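Equipment Review: Stilteck TR-100 Wheel Truing Stand

Published by the Warnora Cycling Association, Equipment and Training Office
Reviewed by Ho-yin Tsao, with workshop notes from Aminu Tamuno

The Warnora Cycling Association maintains a members' workshop and lends tools to affiliated clubs. Under the equipment policy adopted last September, any tool costing more than $200 is tested by at least two members of the workshop staff before a recommendation is issued. The Stilteck TR-100 falls within that policy. The unit reviewed was purchased at the regular retail price from Kurnitz Cycle Supply, and neither the manufacturer nor the retailer saw this review before publication.

Summary of findings

The TR-100 is a solid, accurate stand that is well suited to club workshops and to home mechanics who build or repair wheels several times a season. Its main weaknesses are the printed instructions and the dishing scale, which should not be relied on for final adjustment. The Association recommends it for lending stock, subject to the comments below.

Scope of the test

The stand was in use for 14 weeks. During that time it was used for routine truing, spoke replacement, and complete wheel builds. The wheels included rim brake and disc brake models, road and mountain widths, and a number of children's wheels brought in through the school riding program. Two of the builds were carried out by Chia-hao Kwok, who had not previously built a wheel, so that the Office could judge how the stand performs in the hands of a beginner.

The stand was bolted to a bench for most of the test. The optional weighted base was borrowed from Kurnitz for the final two weeks and was returned at the end of that period. It is priced separately and does not form part of the recommendation.

Assembly and setup

The stand arrives in three main pieces: the base casting, the upright arms, and the caliper assembly. Assembly required a 5 mm hex key and an adjustable wrench, neither of which is included. The instruction sheet is a single folded page with small line drawings. Step four shows the caliper spring in the wrong orientation, and a purchaser who follows the drawing will find that the caliper does not return to center. Stilteck's customer service line confirmed the correct orientation by telephone and stated that a revised sheet was in preparation. No revised sheet had been received when the test ended.

Mounting holes are provided for a bench up to two inches thick. Longer bolts will be needed for anything heavier. The Association's bench is heavier, and the bolts were obtained from a hardware store for a few dollars.

Before first use, the arms should be checked for alignment with a known good wheel. The reviewed unit was very slightly off center as delivered and was corrected with the adjustment screw under the left arm. A quarter turn was sufficient, and the setting has held.

Wheel capacity

The arms open by means of a single threaded knob and move together. They accepted every hub presented to them, including a 100 mm front hub and the wider rear hubs found on current mountain bikes. Thru-axle wheels require the adapter set. One set is supplied in the box, and its fit was good, although the smaller pair can work loose when a wheel is spun quickly in reverse. Mr. Tamuno recommends pressing the adapters home by hand each time a wheel is mounted.

Children's wheels present a minor difficulty. The caliper reaches the rim only when fully raised, and in that position it has more side play than at its normal height. The play is small and the wheels could still be brought to an acceptable standard, but the work took longer.

Accuracy and feel

In this area the TR-100 performs very well. The calipers move smoothly and can be set close enough to the rim to reveal a deviation that would not be noticed on the road. Side-to-side and up-and-down adjustments are made with separate knobs, so that one setting does not disturb the other. The knobs are large enough to be turned with gloves on.

The tips of the calipers are covered with replaceable plastic caps. These protect the rim finish, and they also soften the sound of contact. Experienced wheel builders often work by ear, and two members of staff removed the caps when working on bare metal rims. Caps should remain in place on carbon and painted rims at all times.

The dishing scale, which is intended to show whether the rim is centered between the locknuts, was less satisfactory. Readings changed when the same wheel was removed and replaced. Anyone building rear wheels should continue to use a separate dishing gauge, or should turn the wheel around in the stand and compare both sides. The Office used the gauge from its existing stock, an older Lu model, and had no difficulty.

Use by a beginner

Mr. Kwok completed his first wheel over two evenings and his second in one. He found the stand easy to read and reported that the slow, even movement of the calipers helped him understand which spokes required attention. His one complaint concerned the height of the stand. On a standard bench the upper part of a large wheel sits close to eye level for a seated person, and he found it more comfortable to stand. Instructors should take this into account when planning a class.

He also noted that a beginner's progress depends as much on an orderly bench as on the stand. Spokes of different lengths were mixed on the first evening and had to be measured again before lacing could begin.

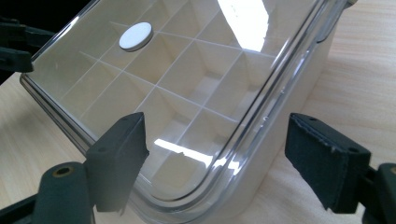
Durability

The finish on the base has worn at the corners but shows no rust. The arm threads were cleaned and lightly greased at the midpoint of the test, as the manufacturer advises. One caliper cap split and was replaced from the spares supplied. No other part has failed or required adjustment apart from those already mentioned.

The older stand that the TR-100 may eventually replace has been used for 962 recorded wheel repairs. A test of this length cannot show whether the new unit will last as well. The Office will keep a record of repairs and will amend this review if problems develop.

Spare parts

Caps, springs, knobs, and adapters can be ordered individually. This is welcome, as several competing stands offer only complete caliper assemblies. Kurnitz had caps and adapters in stock when asked. Springs had to be ordered and arrived within the following week. Part numbers are printed on the back page of the instruction sheet, which should be kept.

Comparison with other options

Members who true a wheel once or twice a year do not need a stand of this quality. Small adjustments can be made with the wheel in the bicycle, using the brake pads or a zip tie on the frame as a guide. The Office's tool library also has two folding stands available for loan. They are less rigid and have calipers on one side only, but they are adequate for correcting a minor wobble.

At the other end of the market, professional stands offer dial indicators and a dependable dishing reference. Shops that build wheels for sale will benefit from these features. For a club workshop, the additional expense is difficult to justify.

Recommendation

The Stilteck TR-100 is approved for purchase by affiliated clubs under the shared equipment program. Clubs are asked to observe the following conditions:

The stand is to be bolted down or fitted to the weighted base before use.
Caliper caps are to be inspected before each session and replaced if cracked.
Final dish is to be checked with a separate gauge.
A corrected copy of assembly step four, available from the Office, is to be kept with the stand.

Clubs wishing to borrow the reviewed unit before making a decision may apply to Yung-ching Chu at the Equipment and Training Office. Loans are for two weeks and may be renewed once if no other club is waiting. Questions concerning the shared equipment program, including reimbursement, should be sent to Wai-kit Hsueh.

A wheel truing evening using the TR-100 will be held at the members' workshop on 21st February. Places are limited by bench space and must be reserved in advance. Participants should bring one wheel, with the tire and tube removed, and a spoke key of the correct size if they own one.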